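Workshop notebook: consumables and small parts
October 19, 2023
Bench 9, Hirnotance workshop

Purpose of entry: to record the revised storage of loose batteries and to set out the arrangement proposed for the remaining small consumables. The previous arrangement (one shared drawer under the bench, entry of March) is withdrawn as of today.

Background. The drawer had become a mixed store. New cells, part-used cells and cells awaiting disposal were kept together, along with terminal screws and offcuts of heat shrink. During the last stock check, 17 cells were found without any indication of their condition. All were tested individually on the bench meter, and the time spent on this exceeded the value of the cells. Two had leaked and had marked the drawer liner. The liner has been discarded and the drawer washed out and dried.

Storage selected. Compartment organizer boxes with clear lids have been adopted for the bench. The type chosen has one large open compartment across half its length and a row of four smaller compartments across the other half, with fixed dividers. Boxes with removable dividers were considered and rejected. In the Plirnitz store the removable type has been in use for a year, and small screws work their way under the dividers whenever a box is carried on its side.

The smoky tint of the plastic was raised as a concern by colleagues at Bistbridge, who felt that labels inside the box would be hard to read. Labels will therefore go on the outside of the lid.

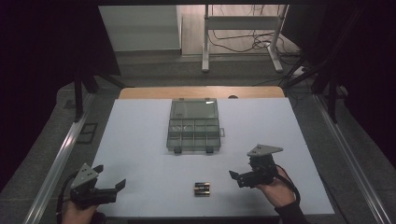
Organizer box, lid apparently closed, and bundle of batteries on the white bench top.

Allocation of compartments. The large compartment is reserved for new cells, laid on their sides in one direction and kept in a single layer. The four smaller compartments are allocated as follows, reading from left to right with the row nearest the user:

1. Part-used cells, tested and fit for low-drain equipment
2. Cells of uncertain condition, to be tested
3. Terminal caps and insulating discs
4. Spare fuses for the bench meter

Spent cells are not to be returned to the box under any circumstances. They go directly into the disposal tub by the door, with tape over the terminals. The tub is to be emptied every 30 days, or sooner if it is more than half full.

Handling. Cells are to be set out on the white surface before they are put away, side by side in a compact block. A swollen or damaged casing is more easily noticed against a plain background. Metal tools and loose screws should be cleared from the surface first. The lid is to be closed and latched before the box is moved, including short moves along the bench.

Stock. The annual order through Agudelo stands at 640 cells for all benches. No change to this quantity is requested at present. The figure should be reviewed once the part-used compartment has been in operation for a full quarter, as it is expected that a number of cells now discarded early will be kept in service. New deliveries remain in their outer cartons in the main cupboard, and only working stock is to be held at the bench.

Points outstanding.

The label stock on hand does not adhere well to the lid. A sample lifted at one corner overnight. A second type has been requested.

It has not been decided whether button cells should be held in the same box. The present view is that they should be kept separately in their original blister packs, for reasons of safety, and the matter is left open pending advice from Bistbridge.

The heat shrink offcuts removed from the drawer are in a paper bag on the upper shelf. Lengths shorter than a finger joint may be thrown out. Anyone needing the remainder should take it before the shelf is cleared.

The drawer key is missing. The drawer is empty at present and has been left unlocked.

Next entry to record the condition of the labels and the first count of the part-used compartment.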